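# Gripper comparison: questions we keep getting

Last touched 4th August. The Nudville bench has been running since May, and the inbox has opinions.

**Which grippers are you comparing?**

Two parallel-jaw models, the Virnex and the Ortner, on the same arm with the same controller. The Virnex is the cheap one. The Ortner is the one with the nice box.

**How many grasps so far?**

3,934, counting the drops. We did consider leaving out the drops, for morale.

**Does the finger pad matter that much?**

More than the motor, in our logs. Smooth pads were fine on cardboard and hopeless on anything glossy. We moved to a diamond-pattern pad and most of the slipping went away – along with our favorite excuse.

**Why put the camera at the wrist?**

An overhead camera loses the object right when the fingers close, and that was the part we wanted to watch. From the wrist you get both fingertips and the gap between them. You also get whatever else is nearby, at an angle, and text on a tilted surface tends to blur.

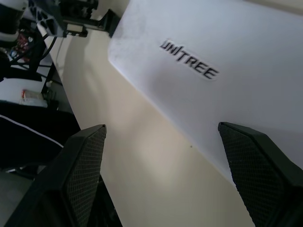

Nultinberg wrote in to say that a wrist view is no good for judging depth, and that we'd do better with a second camera off to the side. Fair. We tried one for around 200 grasps. It helped with thin parts and did nothing for boxes, and calibrating it ate an afternoon each time somebody bumped the stand.

**Did you change the controller settings between grippers?**

Only the closing force. Everything else stayed put, including a speed limit that both makers would call insulting.

**So which one should I buy?**

If you pick up boxes, the Virnex. If you pick up small parts and have a budget, the Ortner. If you pick up wet glassware, please write and tell us how.

**Can I get the logs?**

Yes, ask. The column names are bad and we know.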